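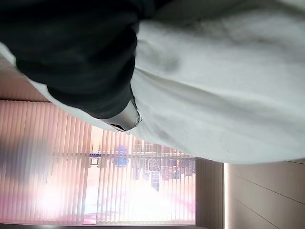 Wrist camera view, Thursday afternoon: dark cloth against white, with the window blinds behind.

Teaching by Hand: Gallery

Povex is our small project on showing a robot arm how to handle cloth. One person works the arm, either by holding it and moving it through the job or by driving it from a hand controller across the room. The joint positions and the wrist camera are recorded together, and each run is saved as one demonstration. So far we have 235 of them, of which 200 are good enough to train on.

The picture at the top of the page comes from the wrist camera. Fabric fills much of the view when the arm is in close. The dark piece is bunched into soft folds, with a small silver metal part showing at its lower end, and the white cloth lies around and beneath it. The room is on its side because the camera turns with the wrist. Daylight through the blinds gives them a pink tint, and a blue sign can be made out in the street outside.

Notes on the sessions

Bernadette Daly does most of the remote driving. A run takes her roughly 4 minutes, including the reset. Guiding by hand is quicker to learn, but hands get into the view more often and those runs have to be checked one at a time.

We keep dark and light cloth in the same set. Creases are harder to pick out on the dark pieces, and bright windows make the exposure jump.

Runs are labelled on the day they are made, with the operator's initials and the method used. The Jukstead controller was used for all remote runs from January onwards.

More galleries: Cididau bench tests, Ó Flaithearta workshop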